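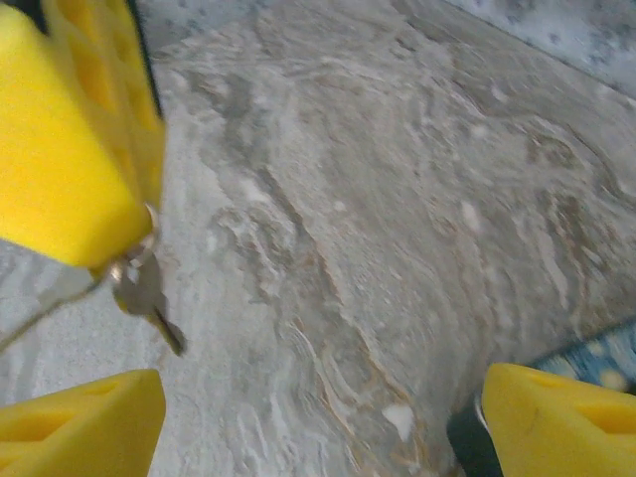
Wrist camera, key task, jaws open. Key and yellow fob upper left.

Ticket 126 — Key handover fails intermittently on demo counter
Site: Mernolley, visitor kitchen
Opened by: Kalliopi Dimitrov
Component: Stakance grasp planner, wrist camera input
Priority: raised from normal to high (open day in September)
Status: resolved, monitoring

Summary
During rehearsal for the open day the arm stopped short of the key on repeated attempts. Jaws open, arm descends, planner reports "target lost", arm returns to home. No fault code from the arm controller. Gripper opens and closes normally from the pendant.

Expected
Arm takes the fob, moves clear of the counter, presents the key to the visitor at the marked position.

Log

09:40 Reproduced on the first attempt. Planner confidence falls during the last part of the descent. Joint positions are within limits throughout.

09:55 Restarted Stakance. No change. Restarted the camera service separately. No change.

10:10 Went through the saved wrist images. The fob and the gripper fingers are the same vivid yellow. In the image attached to this ticket the segmentation mask covers the fob and continues on to the left finger as one region. The planner then places the grasp centre between them, over bare counter, and rejects it.

10:25 Second problem in the same image: the key is blurred. It hangs from the ring and the blade smears, so the key detector gives no usable angle. Exposure was on automatic.

10:30 Checked whether the counter pattern contributes. The tan and grey veining produces a few weak edges but none of them pass the threshold. Same for the small white speck between the fingers. Ruled out.

10:45 Checked the finger mask file. It is dated before the last finger change and was drawn for the old dark set. The yellow fingers are therefore not masked at all. This is the cause of the merged region.

11:20 Drew a new mask with the jaws fully open, half open and closed. Loaded to Stakance. Fob and finger now separate correctly in the saved images.

11:35 Live test, 7 attempts. Merged region did not recur. Two attempts still failed on key angle.

11:50 Set exposure to fixed, short. Image is darker but the fob is still well above threshold. Added a settle pause before the angle is read.

12:15 Live test, 7 attempts, all completed. Cycle is slower by the length of the pause. Acceptable for a demonstration.

13:30 Ranjbar asked whether the fob could be swapped for one in another colour. Tested with a red fob from the stores: works with either mask. Decision is to keep the yellow one, as the visitor cards are already printed with it, and rely on the new mask.

14:05 Sondance display screen was still showing the old overlay after the mask change. It caches the file at start-up. Restarted the display, overlay now matches.

Root cause
Finger mask not updated when the fingers were replaced. Blur on the key made the fault look random — some attempts failed for one reason and some for the other, with the same message shown for both.

Actions
1. New mask saved with the demo configuration. Done.
2. Fixed exposure and settle pause saved as the open day profile. Done.
3. Add mask check to the finger change procedure. Open, K. Dimitrov.
4. Split "target lost" into separate messages for region and angle. Open, passed to the Stakance maintainers.
5. Repeat the test with the room lights as they will be on the open day, blinds down. Open.

Note for whoever runs the demo: load the open day profile before starting Sondance. If the display is started first it will show the default profile and the overlay will be wrong, although the arm itself will behave correctly.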